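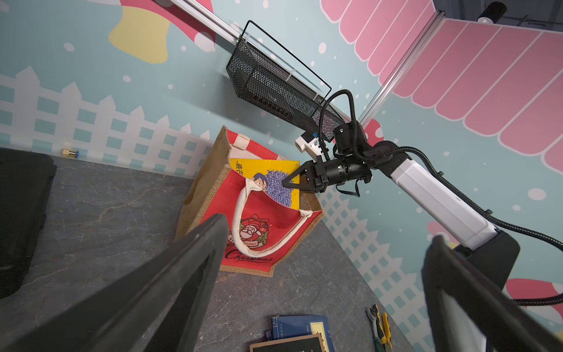 Most of the trouble in two-arm manipulation is timing, if you ask the person who runs planning software at Gendanel. Not grip strength, not cameras. Timing, and who owns which bit of space when. "Everyone wants to talk about the learned stuff," the planning lead told me, before I'd got my coat off. "I spend my days on clocks and locks." We were at the company's shop in Rutherford, talking over fan noise. Take a book standing in a Merry Christmas tote, with a black fingertip either side of its top corner and a cloth handle looped down the front of the bag. To the planner that's a thin rigid-ish thing inside a floppy thing with a floppy loop attached, and a second arm hanging over the lot. Four problems. Maybe five.

I had an hour, got closer to two. What follows is tidied a bit, and I've left out a long stretch on build servers.

The software is called Grakanow. It sits between whatever is deciding what to do (a policy, a script, a person on a pair of leader arms) and the driver layer, Arkow, which talks to the joints. Grakanow's job is to take an intention, "put the fingers there, closed this much", and turn it into motion that two arms can share. It started as a script. It is now 3,055 lines in the core plus a pile of plugins nobody will own up to.

"The core used to be bigger," the lead said. "We took out a whole trajectory smoother last November. Turned out Arkow was already smoothing. So we were smoothing twice, and every motion came out late and mushy. Operators kept saying it felt drunk. We went looking in the network for a week. It was us."

How did they find it? Plots. Commanded position against measured position, one joint at a time, until somebody lined up the wrong two columns by accident and saw the same curve shifted. "Pure luck. I'd love to tell you there was a method."

Locks next. The lead draws while talking, so I have three napkins of boxes in my bag. Each arm asks for a chunk of space before it moves. If the other arm holds that chunk, you wait, or you ask for a smaller one. Simple enough with two arms stacking blocks at opposite ends of a table. With a bag in the middle both arms want the same space more or less all the time.

"A tote is the worst. The opening is where everything happens. If I give the opening to one arm, the other's useless. If I give it to both, they touch." So the current version slices the opening up and hands out slices for short periods. A lease, they call it. An arm that doesn't renew loses its slice and has to back out along the way it came in. Early on there was no backing out, just a stop, and two stopped arms in one bag is a person getting up out of their chair.

The leases run 278 milliseconds. I asked why that and not 250 or 300. "Somebody typed it in. Then we tuned everything else around it. Now if you change it, tests fail in places that make no sense, so it stays." There is a ticket. The ticket is old.

And the handles. Cloth handles are not in the model at all, or weren't until this year. The planner saw a bag as a box with no lid. "Which is fine till a finger goes through the loop. Then the box follows you." They tried simulating the cloth properly and dropped it, too slow to run alongside anything. What they do now is cruder. Perception marks a fat no-go band wherever it thinks a handle is, and the planner goes around it on the way in and, more importantly, on the way out with something held. The band is deliberately too fat. It costs them some grasps that would've been fine.

"I'd rather lose a grasp. You can try a grasp again."

I asked what perception gets wrong most. Edges, was the answer, straight off. A book seen edge-on is a line, and depth on a line is junk. The wrist cameras help because they get in close, but close up teh fingers fill half the view, so the software has to know what its own fingers look like and cut them out. They keep a seperate mask for every finger shape. Change the fingers, redo the masks. People forget the second half of that and then file a bug saying the robot is scared of itself.

"That's a real bug title. I closed it as works-as-designed." 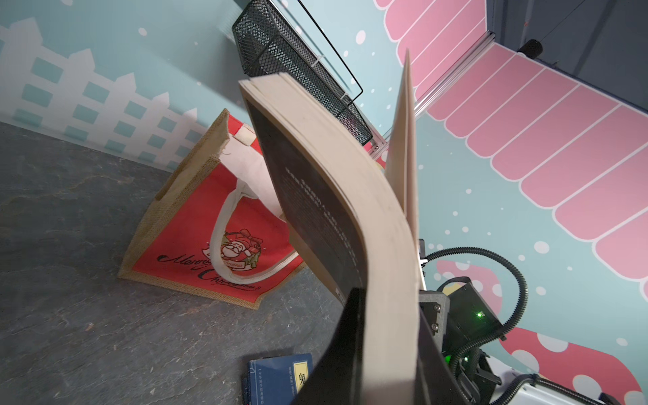 Does the planner know that a book can bend?

It has a rough idea, through a stiffness number attached to each object class. Hardcovers are treated as rigid. Paperbacks get a low value, and below a set threshold Grakanow stops trusting the shape it was given at the start and asks perception for a new outline during the move. A full re-outline takes 858 milliseconds on the current machine. That is several leases long, so the arm holds still and keeps renewing while it waits.

The lead isn't fond of this. "It's a stutter. You see it go, stop, think, go. Visitors think it's crashed." There's a faster version in a branch that only re-outlines the part nearest the fingers. Works nicely on magazines. On thick paperbacks it gets the near pages right and assumes the rest of the block came along with them, which pages don't always do. Not merged. No date for merging either, I asked twice.

What about force? Not much used, surprisingly. Arkow reports motor current and Grakanow reads it, but mostly as a tripwire. Too much current, let go of the lease, back out. They'd like to use it to tell one page from forty. Current's too noisy for that at the speeds they run, and slower is a hard sell.

We went for a walk around the desks at this point, so my notes get thin. Something on calibration between the arms. Each arm knows where its own base is very well, and where the other's base is only as well as the last calibration. A few millimetres out and handing over a book turns into a push. They recalibrate at the start of each shift, and after anyone leans on the table, which in theory is reported.

Tooling is where the lead got properly animated. There's a replay viewer, in-house, ugly, grey on grey. You load a logged run and scrub through both arms, both wrist views, the leases as coloured bars along the bottom. Every bar has a reason attached: granted, refused, expired, gave it up. "If I could only keep one program it'd be that one. I'd rewrite the planner from memory before I'd rewrite the viewer."

Most of their fixes start there. Someone flags a run, someone else scrubs to the refused bar and reads the reason. Often the reason is wrong, and that's the bug. The regression set is built out of those, 1,005 flagged runs at the moment, replayed overnight against whatever's about to go out. Replay isn't the same as a robot though. If the new planner does something different at second two, the recording from second three on is no good to you. So the set catches refusals and crashes and bad leases, and it doesn't tell you if the book would have come out of the bag.

"People hear a thousand tests and relax. I don't want them relaxed, I want them to go run it on the arms."

I wanted to know about learned policies, seeing as that's what everybody else in the field wants to sell me. Grakanow takes them as one more input. A policy sends targets the same way a person does, and gets refused the same way. The lead's complaint is that policies don't take refusal well. A person on the leader arms feels a stop, waits, goes round. A policy trained on runs where nobody got refused just asks again. And again. The log fills with identical requests. They're now adding the lease state to what the policy sees, so it can at least learn that asking louder doesn't help. Early days, wouldn't give me a figure.

Would they do the whole thing over as one big network, no leases? Long pause. "For one arm, maybe. For two arms in one bag I want something in the middle I can read." Then a bit about the colour of the bars, which they're apparently still arguing over. Expired and refused are both orange. Different oranges.

Last thing, on the way to the door, I asked what's next on the list. Handles again. They want to hook one on purpose and hold the bag open with it while the other arm reaches in, so the no-go band has to become a place you're sometimes allowed to go. That means a lease on the handle itself. The lead reckons the code is a week and the arguing is a month.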